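The wrist that wouldn't come down

Okay, this one ate most of my September and I'm weirdly happy about it, so settle in.

If you've read along for a while you know I've been building a counter-clearing task for a two-armed robot in simulation. It's a cluttered kitchen counter, random junk on it every time, and the robot has to put things where they belong with the left arm while the right arm waits its turn. I call the whole setup Pellov, after a street I used to live on. The task scripts run on top of Nosta, which is my little planner (still held together with tape, still my favorite thing I've ever written).

The fault went like this. Run a batch overnight, come back at 6:30 with coffee, and find that in some of the runs the right arm had simply parked itself. Straight up, fingers open, and it stayed there until the timer ran out. The left arm kept working as if everything was fine! No error in the log. No collision warning. The planner reported "right arm: ready" every single step, all the way to the end.

Out of 222 runs, 30 ended that way. That's an awful number for debugging, because it's too many to ignore and too few to catch by sitting there watching. I did sit there watching, of course. I watched a whole evening of perfectly good runs.

My first guess was the joint limits. The wrist on this model has a narrow range, and I'd been sloppy once before about degrees and radians (see the post about the elbow, or please don't). So I printed every limit, compared them with the model file, and found them all correct. Then I blamed the random objects. I had added a knife that week, a long one, and I was sure its collision shape was poking into something and scaring the planner off. I took the knife out. Same fault. I put the knife back, a bit embarrassed, and apologized to it.

What finally cracked it was slowing the clock way down and logging the handoff between the two arms. Before the right arm moves, it asks the left arm for a claim on the counter space, and the left arm answers yes or wait. If the answer is wait, the right arm lifts to a safe pose and asks again after a pause. Good, sensible, I was proud of that. Except that the left arm's answer carries a timestamp, and the right arm throws away anything that looks older than its last question. When physics got heavy – lots of objects touching each other, mostly – the answer came back one tick late. So the right arm tossed it, asked again, got another late answer, tossed that one too, and so on forever. Both arms were being polite to each other and one of them never got to work.

And "ready"? I had defined ready as "in the safe pose with the gripper open." Well, it was! It was the readiest arm in the county.

The fix was 3 lines. Answers now carry the number of the question they belong to, and the timestamp is only there for the log. I also split "ready" into two states, so waiting for a claim shows up as waiting, and if it waits past 122 ticks the run stops and complains loudly. I love a run that complains loudly. I reran the whole batch with the same seeds and every one of the stuck ones came unstuck.

The part that still bothers me a little is the safety side. In simulation a frozen arm costs me a night of compute. But I've been talking with the people at Skultwood about trying the planner on real hardware this winter, and an arm that's standing still and claiming to be ready is precisely the arm somebody reaches past. If a late message had turned up at the wrong moment, it would have moved with no warning at all. So the new rule in my notes is that a waiting arm has to hold its brakes until it gets a fresh claim, and I'm writing tests for that before I touch anything else, including the new drawer task I've been dying to start.

If you're on the Montoya branch, pull the latest, the old handoff code is still in there.

Left arm down at the counter, right arm up with its fingers open:
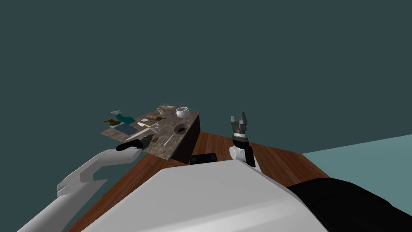
Sheyla Guzmán: We had nearly the same thing with two arms sharing a conveyor, and numbering the questions fixed it for us too. One thing to check is what happens when you restart only one of the arms. Our counter went back to zero on one side and the other side happily accepted an answer from the previous session. We ended up adding a session number next to the question number, and it's been quiet ever since. Also, please do write the elbow post link back in, I can't find it anymore!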